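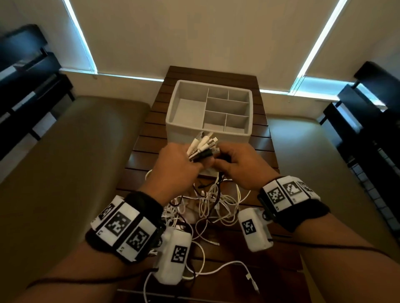 Accueil | Le mot du mois | Agenda | Archives | S'inscrire

LA COLLECTE D'AOÛT : ON VIDE LES TIROIRS

Bon, vite fait parce que la lettre part ce soir. La collecte de petit électrique revient vendredi, dans la cour derrière l'atelier Rosik. Ouverture à 9 h, fin à 16 h, et on ferme vraiment à 16 h cette fois (l'an dernier Shona Ormsby a chargé la remorque à la lampe frontale, elle ne recommencera pas).

Ce qu'on prend : câbles, chargeurs, téléphones, radios, grille-pain, bouilloires, sèche-cheveux, vieilles box. Les lampes aussi, mais sans ampoule. Ce qu'on ne prend pas : frigos, écrans plus grands que 68 cm, batteries de vélo. Pour celles-là, voir la déchetterie, quai 4, sonner à l'accueil.

Les câbles, parlons-en. La dernière fois c'était le gros du volume et le tri a pris deux soirées. Donc si vous pouvez, chez vous, un lien ou un élastique par paquet. Ceux qui marchent encore d'un côté, les morts de l'autre. Pas sûr ? Mettez « ? » sur un bout de scotch, Chalerm Yensuk les testera sur place.

Les cables en bon état repartent au bac gratuit, à gauche du portail. Servez-vous. Le reste va au démontage, le cuivre est revendu et l'argent paie le loyer du local — 20 euros de plus par mois depuis le printemps, on le sent passer.

Téléphones : pensez à sortir la carte SIM et à effacer vos photos AVANT de venir. Saeed Jafarzadeh peut aider ceux qui n'y arrivent pas, le matin seulement. Venir avec le code de déverrouillage, sinon il ne peut rien faire.

Petit coin réparation aussi, l'après midi. Un objet par personne, inscription à la table de l'entrée. Les cafetières à capsules, non, toujours pas, on n'a pas les embouts pour les ouvrir.

Il manque encore deux personnes pour le rangement à 16 h. Et une remorque, si quelqu'un en a une avec attelage normal. Répondre à cette lettre, ça arrive chez Simone Fagundes.

Parking : pas devant le garage Grimshaw, merci, ils travaillent le vendredi. Plutôt la rue d'en face. En cas de pluie on se met sous le préau, mêmes horaires.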